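# The long way round to Purville

When the ferry between Toritz and Purville stopped running, the timetable stayed up in the window of the ticket office. It was still there in July, with the morning sailing marked in green. People in Toritz had used that boat to see the dentist, sell fish and visit cousins. By road, the same trip takes most of a day.

Inmaculada Arroyo moved to Toritz to write about coastal towns and the links between them. She had planned to stay for one season and then carry on to Gilturia, where she had the use of a studio. She has now been in Toritz for 2 years. "I came to study people who move about," she says. "Then I had to learn from people who were staying put."

Her project, Kvaran, began as a set of letters. She asked residents on both sides of the water to write to someone they used to see on the crossing. She expected 30 replies and received 125, many of them from people who had never known each other's names.
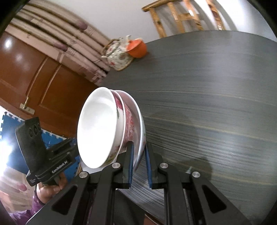

The letters are mostly about ordinary things: the price of diesel, a new roof, who has taken over the bakery. Politics comes into them sideways, usually through a complaint about the road. Meals come up often, and Arroyo has noticed how closely people describe what they eat from. One woman in Purville gave half a page to a white bowl with a pink flower near the rim and a small green leaf under it, much like the one tipped on its side with two others on the dark tabletop here. Her correspondent in Toritz wrote back about soup.

Nele Bakker, who teaches geography in Purville, has used 34 of the letters with her older pupils. They plotted each one on a map and drew in the old ferry line. Several pupils had thought of Toritz as a distant place, although its lights can be seen from the school gate on a clear evening.

Bakker would like the boat back. Arroyo is less certain that it would bring back the same habits, and the two of them have argued about this by post. The next batch of letters goes out in the autumn, by road.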